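How to clean a detergent drawer, and could a robot do it?

I get asked this one a lot at our Irkidcombe repair mornings, so let's do the drawer first.

1. Pull it out until it stops, press the release tab and lift.
2. Soak it in warm water for 30 minutes.
3. Scrub the corners with an old toothbrush, then rinse.
4. Wipe out the slot and push the drawer back in.

Grippers, what looks like a detergent drawer, washing machine:
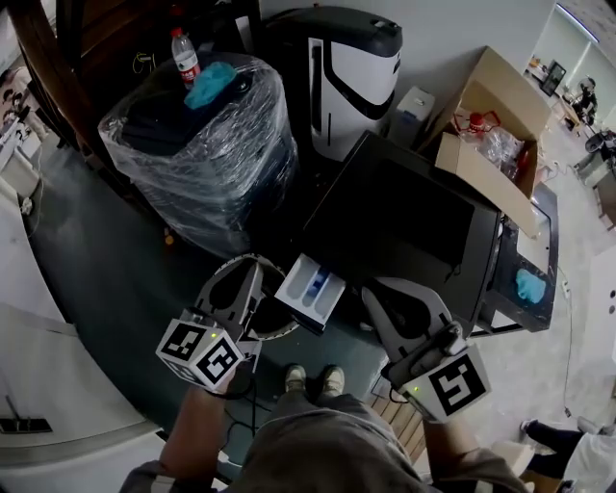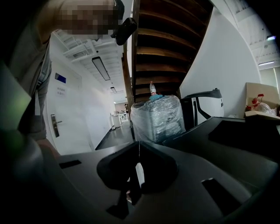 So, can a machine do it yet? I'd say bits of it! Gripping a drawer is one thing, but feeling for a stiff tab is a lot fiddlier (mine took me 11 goes when I first had it). Scrubbing corners looks harder still. I'd happily hand over step 2, but until somebody sells me a robot that knows gunk when it meets it, I'm keeping my toothbrush. Do yours every 2 months.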